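Demonstration operators and one safety lead, Somolcombe site

Trilix is hiring for the hand-held gripper programme at Somolcombe. We need operators to start in May, and one safety lead to start as soon as we find the right person.
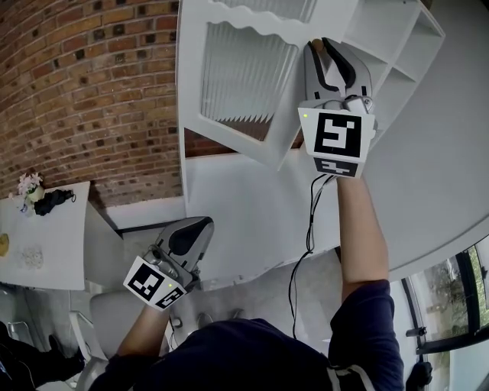
The programme was stopped for a time after a fault, and anyone applying should know what happened before they fill in the form.

What went wrong

Operators carry out ordinary household tasks with a powered gripper in each hand. The recordings are used to train the arms we build at Bostcombe. One of the tasks is opening and closing wall cupboards. During a long run of this task, a gripper failed to release when the operator let go of the trigger. It had hold of a cupboard door above head height. The operator pulled, the top hinge gave way and the door came down on his forearm and then the floor. He had a deep bruise and a cut that needed stitches. He is back at work.

We looked through the logs afterwards. Out of 2,628 recorded cupboard openings, the release signal had been late or missing in 110. Most of these were too short to notice. Some had been noticed, and operators had got into the way of giving the gripper a shake until it let go. None of that was written down, and our checks at the end of the day only looked at whether the recording was complete.

The cause was a connector at the base of the gripper. Working with the arms raised puts a steady pull on the cable, and after enough hours the connector works loose. The jaws were set to hold their last position if the signal dropped. That setting was made so that people would not drop cups. It was the wrong setting for anything fixed to a wall.

What has changed

The jaws now open when the signal is lost. The cables have a clip that takes the pull off the connector, and connectors are replaced after 800 hours whether or not they look worn. Overhead work is limited to 8 minutes at a time, followed by a task at table height. Any sticking release, however short, is written in the fault book and that pair of grippers is taken out of use until it has been checked. Operators are paid for the time this takes.

We have also moved the job of stopping work away from the people who are responsible for the recording targets. That is why there is a safety lead post.

Operator posts

You will work through a list of tasks at a set pace: cupboards, drawers, laying tables, folding, tidying shelves. It is repetitive and you are on your feet for most of the shift. You do not need any technical background. Several of our present operators came from kitchens and care work.

You will need to:
- be able to work with your arms raised for short periods
- be willing to stop and report a fault even when a session is going well
- write a short, clear note of what happened
- be comfortable being recorded while you work

Shifts are mornings or afternoons. Please say which you would prefer. The first week is paid training, which includes what to do when a gripper will not release. You will practise this on a loose door at waist height before you do any overhead tasks.

If you have had a shoulder, neck or wrist injury, tell us. It will not rule you out, but we will need to agree which tasks you do.

Safety lead

This is a full-time post reporting to the site manager and to nobody on the recording side. You will read the fault book every day, inspect the grippers and cables, check the fixings on all cupboards and shelves used for tasks, and decide whether a room can be used. You can stop any session without asking first.

We would like someone with experience of workplace inspection or equipment maintenance. Experience with robots would be useful, but we can teach that part. You should be able to say no to a manager and explain why in plain terms.

How to apply

Send a CV and a page telling us about a time you reported a problem at work and what came of it. Address it to Alun Pumphrey, Trilix, Jenkins Building, Somolcombe, or hand it in at the front desk. Please put the post you want at the top.

People called for interview will be shown round the rooms and can try the grippers at table height. You can also ask for a copy of the fault report. It has the injured operator's name taken out and is otherwise complete.

Posted Jan 21, 2024

Comments (4)

shelfside
Is the operator work open to people who can only do two or three shifts a week?

Alun Pumphrey
Yes, three is fine. Two is difficult because of the training week, but put it in your letter and we will look at it.

M. Garrow
I did this sort of work somewhere else and we all shook the grippers as well. Would have liked a fault book. Are the cupboard doors still on the same hinges?

Alun Pumphrey
No. All the doors used for overhead tasks have been rehung with heavier hinges, and the screws are checked at the start of each shift.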